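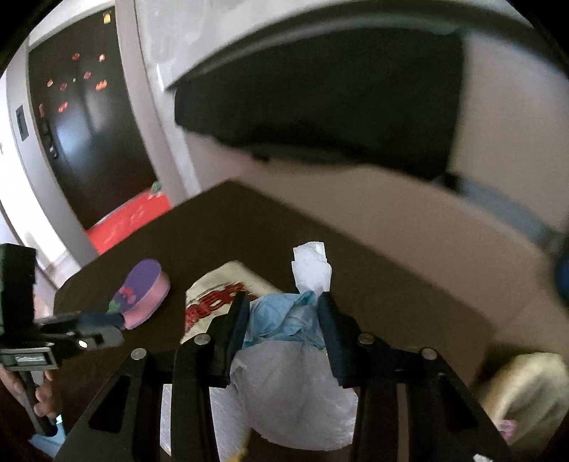

Hand-held grippers in use at a tabletop, light-blue material between the pads.

Progress report to the Fluletti Fund
Project: Good practice for hand-held gripper work in ordinary homes
Prepared by the Rirkis project office, 13 Dec 2021

Dear friends at the Fund,

Thank you again for your patience while we got the second half of the year in order. We're very pleased to tell you that the draft code of practice is finished, and that it has grown to 13 rules, a few more than we promised you (we did try to trim it!).

Most of the new ones came out of the home sessions in Cekia. Soft, crumpled things such as bags, wraps and thin fabric gave us far more to argue over than boxes ever did, and the code now asks operators to release and start again if a hand has to come near the pads. It also sets a limit of 50 minutes on the handles before a proper rest, which our operators welcomed very warmly indeed.

The household rules have been rewritten in plain language. Families are told what will be recorded before anyone sets up, they choose which of their belongings may be handled, and they can ask for any recording to be erased without giving a reason. We've also added a check of the pivot screws before each session.

We have now logged 1,000 grasps under the draft rules. Ververidis is reading the code against its own workshop safety guide and has so far sent back 2 queries, both on how we define a near miss. We expect to settle the wording in January.

Spending is on budget apart from printing, which ran slightly over, and we'd be grateful for your approval to cover it from the travel line.

With warm thanks,
The Rirkis project office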